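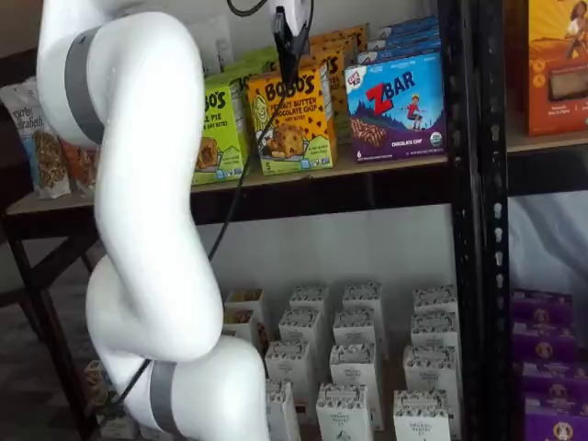
Arm and shelving unit, April.

Continuity exercise notebook, Tisivville site
April, entry opened 07:40

Purpose: to confirm that the records and payments functions can be carried on from the Pultell annexe if the main offices are closed without notice. The previous entry covers the telephone tree and is not repeated.

07:55. Notice of closure issued. The duty desk at Pultell was open within 30 minutes, as the plan requires.

08:40. Restore of the register begun from the Clestia backup. Of 854 essential files on the schedule, 53 could not be opened at the first attempt. All 53 had been saved under the former naming rule. They opened once the old path was restored. The schedule in Annex C still shows the old path and must be corrected.

10:15. Transfer of signing authority. The deputy's letter of delegation was held only at the main offices. A signed copy is to be lodged at Pultell before the next exercise.

11:30. Generator run under load. Rated at 2000 watts; the desk lights, two terminals and the router were carried, but the printer was left off. Paper forms were used in its place.

Outstanding: the Yu liaison line was not tested, as the number in the plan was out of date. A new number has been requested. Colleagues holding printed copies of the plan should mark page 6 by hand until the revised sheets are sent out.

Entry closed 12:20.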